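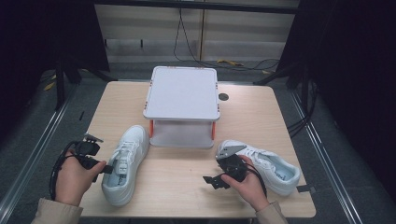
Why do shoes have laces?

Look at your feet. Maybe you wear shoes with laces, maybe with a sticky strap. Both do the same work: they hold the shoe on your foot when you run, jump or climb the stairs.

Feet are not all the same. Two children can have feet of the same length, but one foot is wide and the other is thin. A lace can be pulled a little or a lot, so one size of shoe can fit both of them.

The little holes

The holes for the lace are called eyelets, which means "small eyes". When you pull the lace, it pulls on every eyelet, and the two sides of the shoe come closer together. The pull is shared between many holes, so it does not hurt in one place.

And the hard end of the lace? It has a name too – it is an aglet. Without it the threads open like a small brush, and then it is very difficult to push the lace through.

Why does the knot come open?

When you run, your foot hits the ground again and again. Each hit shakes the knot and makes it a bit looser. At the same time the loops and the ends swing about and pull on it. After some time the knot slips, and your lace is on the floor.

Try it yourself

Tie a bow on one shoe in your usual way. On the other shoe, tie the same bow, then take the two loops and tie them together one more time. This is a double knot. Now jump 100 times (you may rest in the middle!). Which knot is looser?

Athina Balaskas, who is seven, tried this in our reading club. Her single bow opened after 17 jumps. Her brother Christos used flat laces and his bow stayed closed until the end. Round laces are often more slippery than flat ones.

New words
Eyelet – a small hole for a lace
Aglet – the hard end of a lace
Bow – a knot with two loops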